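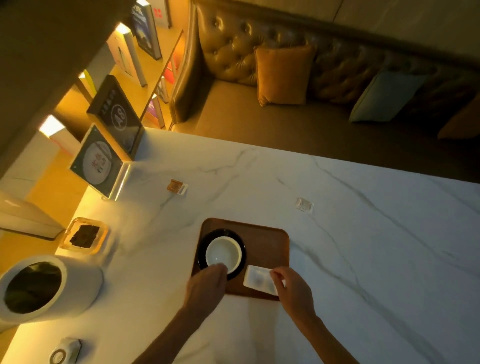 The trial of the revised table-clearing procedure continued at the Lilturley tea and coffee room today, 10 October 2021, and I record it here in the same order as the previous entries. I arrived before the morning service and signed the attendance book, entry 2507. Ginevra Cirillo had already opened the front room and turned on the shelf lights. We agreed to work at table A8, next to the display shelves, where the white cup was on its black saucer and the saucer on the brown tray with rounded corners. The marble top is pleasant to look at, but it shows every mark, and I have asked that this be taken into account when the cleaning schedule is reviewed.

The purpose of the exercise was to settle one question left open in April, namely whether the napkin should be laid on the tray or beside it. The Carbone handbook is silent on the matter. Ms. Cirillo favors the tray. I was of the other opinion at the start of the day and have since changed it. A napkin placed at the front right of the tray is within easy reach of the guest, and it travels with the tray when the table is cleared. One fold is sufficient. The practice of folding twice, which I found in use at Clistora, makes a thick pad that does not sit well next to a saucer.
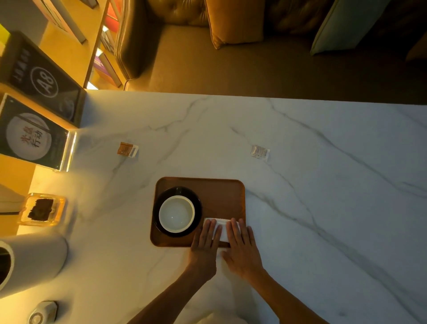
Table A8, napkin pressed flat at the front right of the tray.

A further point arose concerning sachets. Two were on the marble beyond the tray, well away from the cup. Under the present rules a sachet found off the tray is treated as used and may not be returned to stock. I see no reason to alter this, though Pierina Cattaneo has written to say that she considers it wasteful, and her letter will be answered in the usual way.

The dish of dark grounds on the left side was also discussed. Its contents are to be changed at the close of each day – this had been missed at two tables last week – and the dish is to remain on the same side as the signs, so that the right side of the table is kept for the guest. The "Clean Plate" card (光盘行动) stays next to the table number. Ms. Cirillo asked whether the cards might be moved to the counter. I replied that they would stay on the tables for the present season.

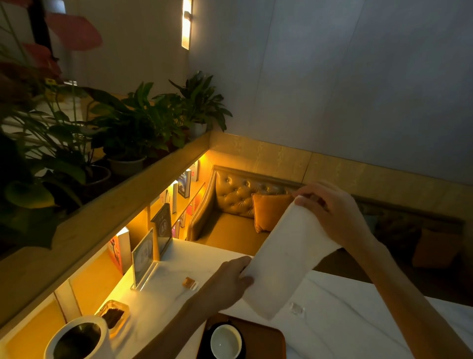
The napkin held over the table, A8.

Paper stock was examined after lunch. The present napkin is plain and takes a fold softly. The Bakell sample is stiffer and holds its crease better, but I found it unpleasant to the hand, and it will not be ordered. Four packs of the present kind remain in the upper cupboard, with six more due on the next delivery. Ms. Cirillo will amend the stock sheet accordingly.

The wording of the procedure was read aloud and accepted with one change, the word "serviette" being replaced by "napkin" throughout. Copies are to go to both floors. I left at closing and returned the cupboard key to the desk. Outstanding: reply to Ms. Cattaneo; cleaning schedule for the marble; new bulb for the back stairs.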